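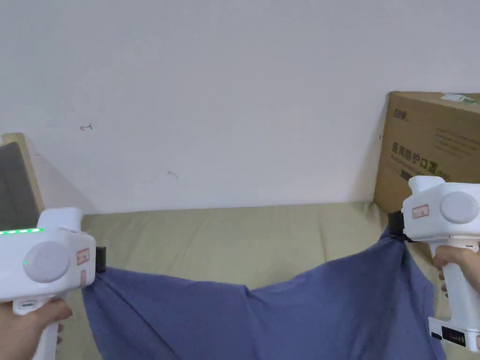 Category: Housekeeping / Linen and soft goods

Ticket: Small blue pieces not folding to size
Site: Drenbridge, upstairs bedroom
Opened by: Tamara Zamfir
Assigned to: Yuzhen Dong
Opened: 18 November 2024
Status: Closed
Priority: Low

Problem as reported

The blue-violet pieces won't fold to match each other. We fold them on the bed, same as everything else. You take the two top corners, lift, lay it down, fold in half and in half again, and the finished piece is supposed to fit the linen cupboard shelf with no overhang. The white ones fit. The blue ones come out longer on one side, and the stack leans until it falls into the pillowcases.

I have refolded the whole lot twice. Second time was no better. There are 12 of them. Can someone tell me if it's the folding or the cloth.

Tamara

Reply 1, Yuzhen Dong

Thanks Tamara. A few things to check before I come over.

Are they all from the Gavrilă order, or are some of the older ones mixed in? The older ones were a slightly different size and the colour has faded close to the new ones.

Is the bed made up when you fold, or is it just the beige sheet?

When you hold one up by the two corners, does the top edge sag in the middle or can you pull it straight?

Were they dried on hot?

Reply 2, Tamara Zamfir

Looked at the labels. Ten are Gavrilă, two have no label at all, so those could be the old ones.

Just the beige sheet, with the bedding left underneath. It's lumpy. I don't strip it for folding.

The top edge sags. I can pull it straight but it goes back once I lay it down. Creases run down from both corners.

They were dried with the towels, so yes, hot.

Reply 3, Yuzhen Dong

OK. I think there are two separate problems.

The unlabelled pair should come out of the stack. Put them on the bottom shelf with the cleaning cloths and I'll re-tag them.

For the others, try this with one piece before you redo them all:

1. Pull the beige sheet tight and push the lumps in the bedding down to the foot of the bed.
2. Hold the cloth by its top corners, right at the corner and no further in. If you grab a bit of the side hem, that side ends up short.
3. Bring your hands level. If one is higher, the cloth lands crooked.
4. Lower the bottom edge onto the bed first, then walk the top edge away from you.
5. Smooth from the middle out to the sides with a flat hand. Don't tug the corners again after this.
6. Fold in half, check the edges, fold again.

If there's a deep crease near the bottom, flatten it before the first fold. It takes up more cloth than you'd think.

Reply 4, Tamara Zamfir

Tried it on one. Better, but still out by the width of a finger on the left. I was holding my right hand higher, I think. Did it again with hands level and the edges met.

Next three were fine. The one after that wouldn't go square whatever I did. Laid flat, the left edge is plainly longer than the right. Label is Gavrilă like the rest.

Reply 5, Yuzhen Dong

That one has probably pulled out of shape in the dryer. Wet it, lay it flat on a towel, ease it square by hand and leave it overnight. No pegs. If it's still out in the morning, put it with the unlabelled ones.

Also please stop drying these with the towels. Low heat, on their own or with the pillowcases. I'll change the card on the laundry door. Nakdale has the same card, so I'll replace that one too.

Reply 6, Tamara Zamfir

Left it overnight on a towel. Nearly square now. It folds to size if I go slowly, so I've kept it in.

The rest are done and on the shelf. Stack is standing up. The unlabelled ones are downstairs in the basket by the sink because the bottom shelf was full of light bulbs.

One more thing. The Hameditz delivery came with a bag of fitted sheets and no packing slip. Is that for us or for Nakdale?

Reply 7, Yuzhen Dong

Nakdale. Leave it in the hall and I'll take it over. Please open a separate ticket if anything else is missing from that delivery.

Resolution notes

Cause: mixed sizes in one stack, hot drying, uneven lumpy surface under the cloth, hands not level when laying down.
Fix: unlabelled pieces removed, one piece reshaped damp, remainder refolded on a tightened sheet.
Follow-up: new drying card for Drenbridge and Nakdale laundry doors. Yuzhen to re-tag the unlabelled pair.

Closed by Yuzhen Dong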